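Junk drawer purge, how do you decide?

rbunting14
OK so I finally tackled the kitchen junk drawer this November and I'm stuck. My rule was: if I haven't touched it in a year, out it goes. But then I pick up a perfectly good stapler and my hand just won't let go of it! How do you all decide?

plister_urs
A year is too short. I needed a hose washer last spring that had been sitting in my drawer for three. Saved me a drive to Rerbridge.

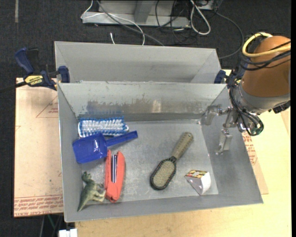 Odds and ends in a metal bin, stapler and scrub brush included

lech_cz
Sorry Urs, but a washer costs pennies. I'd rather have the space (and a drawer that closes). I kept 2 pens, tape, scissors and the flashlight. Everything else went to the thrift store and I haven't missed any of it.

plister_urs
You borrowed my tape measure last month, Lech.

lech_cz
Once!

kwan_chw
Cleaning stuff goes under the sink, office stuff goes to the desk, and then see what's left. My drawer was mostly things that belonged in other rooms. Took me 14 minutes, podcast on.

rbunting14
Ooh, I like that, Chang-ho. Trying it tonight after dinner. Still not sure what to do with all the mystery keys though, does anybody keep those?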